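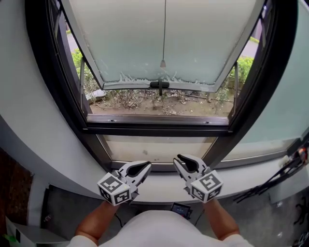 I've come around to the idea that every home needs one spot where you do nothing at all. My aunt had hers in Korkitz, a kitchen chair nobody else dared sit in, and she drank her coffee there at 7 every morning (no radio, no paper!). Mine would be by a window with a dark frame and a white sill, set in a curved wall like that one, because I'm a sucker for a curve. People spend 400 bucks on a meditation weekend and then eat lunch standing up. Get a chair, I say, and sit in it till you're bored.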